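Clearing a Guest Room Floor Before Vacuuming
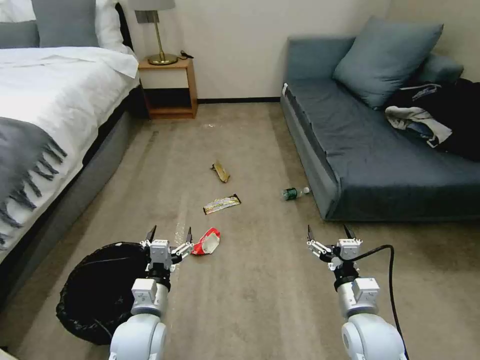 Page last changed: January, by Rhea Dizon

Loose litter comes off the carpet by hand before the vacuum is switched on. Film wrappers get drawn flat against the intake and block it, and a bottle will be pushed around the room by the head until it ends up under the furniture.

Equipment
Round bin with a black liner. Second bag for recyclables. Lint roller or a strip of wide tape. Flashlight.

Bin position
Set the bin on the floor at the side of the bed, within arm's reach of the first item. Fold the liner over the rim by at least 7 cm so that it does not slide in when something heavy is dropped on it. Move the bin once, halfway through. Carrying each piece back to a bin by the door doubles the work and drops crumbs along the way.

Order of pickup
Start with whatever is nearest and work toward the back wall. In a room like this one that means the red-and-white chip bag first, then the flat striped wrapper, then the tan-and-brown one. The green bottle by the sofa goes in the recyclables bag. Finish with small specks, such as the white one on the carpet below the nightstand.

Chip bags
Lift by the open end, mouth upward. Salt and oil collect in the bottom seam and will mark a beige carpet. Do not squeeze the bag flat over the carpet – do it over the bin.

Bottles
Check the cap before lifting. Tighten it if there is liquid inside, empty the bottle in the sink, and replace the cap afterward.

Bedding
Fold any throw with fringe or tassels back onto the mattress before vacuuming. A brush roll will take in a long tassel and wind it to the axle. Lift the hem of the duvet where it drapes over the side and check the carpet along the bed base with the flashlight.

Streaks and scuffs
Lighter streaks in the pile are often only nap direction. Vacuum across them first, then lengthwise. If a streak is still there after 15 minutes, treat it as soil and use a damp white cloth, blotting from the outside in.

Correction from Senad Hodžić: the tape method leaves residue on wool loop carpet. Use the roller there.

See also: Sofa Bases and Skirts; Liner Sizes for Round Bins.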